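Student Sorting Project Enters Final Stage

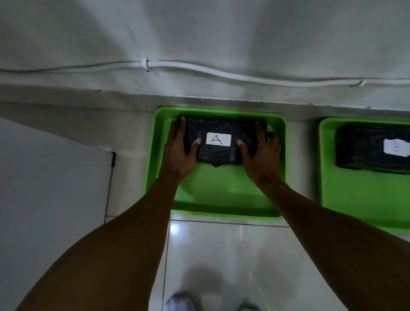
Vilberg Technical College | Department of Automation and Robotics

Tuesday, May 10, 2022

Students in the second-year automation course have begun the final stage of the Gevach project, in which a robot is taught to sort packages by the letter on the label. Each task is first carried out by hand, with black wrapped packages and green trays, and recorded for the training set.

The set now holds 716 recordings made by 13 students working in three teams. A package marked "A" is used in the opening exercise.

The control software was written in the Femden laboratory, where testing will continue until the end of term. The teams will present their results in Talukder Hall, and the department will publish a written report in August. Students who wish to join the course next year should apply through the department office.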